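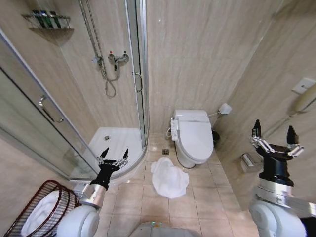
## Towel week, a thread

**1/** Saturday, 2 November 2019, and I'm spending it in a bathroom. We're collecting towel pickups for Sullance, which is our name for the policy that's supposed to tidy a hotel room one day. Towel on the floor, basket in the corner, two arms, go!

**2/** People keep asking why we don't just do this in simulation. We do, a bit. But fake towels fold like wet cardboard and fake glass is way too polite. The learner that came out of our sim runs would grab at reflections all day long (I have a folder of those clips and it's my favorite folder).

**3/** So: real room, real towel, someone driving the arms, and every run saved from the head view and the wrist views together. One run is one example. We call a bad one a "soup" and I have no idea where that started.

**4/** Count so far is 383 saved runs. Of those, 37 are soups. I was expecting a lot worse for towels, they're horrible – no edges where you want them, and the shape is new every single time you drop one.

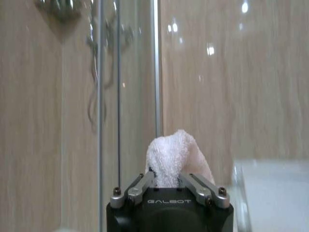 *Towel in the jaws, shower glass behind.*

**5/** My big lesson from the first batch is to let the driver be slow at the pinch and quick everywhere else. When people are careful the whole way through, the learner picks up all that hovering and you get a robot that thinks for ages above a towel. Very zen, not much use.

**6/** We also stopped resetting the towel nicely. I used to fluff it into the same little heap each time (I like things neat, sorry) and after a day of that the thing could only handle my heap. Now I drop it from shoulder height with my eyes shut and wherever it lands is the start.

**7/** Labels! Every run gets 3 tags: where the towel started, which arm went first, and how it ended. We had a longer list at the beginning, written on the Fetis project, and people filled in half of it and guessed the rest. Short lists get filled in.
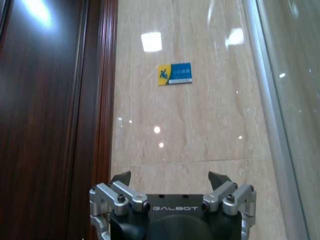

and the other thing about short lists is that you can do them standing up, between runs, while the arms go back to their start pose. On Fetis we tagged everything at the end of the day from memory and I would not trust a single one of those tags now. I've been meaning to go back and redo them since forever.

**8/** Runs with no towel in the hand matter too, by the way. Approaches, backing off, looking at a wall and deciding to go somewhere else. If all your examples have a towel in the jaws then an open gripper is a mystery to the learner. We keep 2 folders, "holding" and "not holding", and I try to stop the first one from swallowing the second.

**9/** Glass is still my nemesis. You get the hose and the mixer through it, plus whatever the panel feels like reflecting, and the wrist view has to make sense of all that a few inches away. I want way more runs close to the shower before we train again.
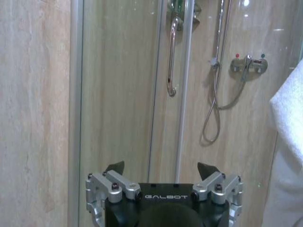

**10/** Nedeljković replied that we should hold back one whole bathroom and never train on it, since splitting the runs from a single room only tells you how well the thing remembers that room.

**11/** Which, yes. Fair. Our test set right now is just a random slice of the same runs, and it makes us look great. The plan is to do a second room at Sestov in December and keep every run from there out of training. Different tiles, different towels, I hope a different basket.

**12/** If you've collected cloth data in small rooms, tell me how you picked your start positions. I'm dropping towels with my eyes closed over here and I'd love a better method. Back to it, the arms are waiting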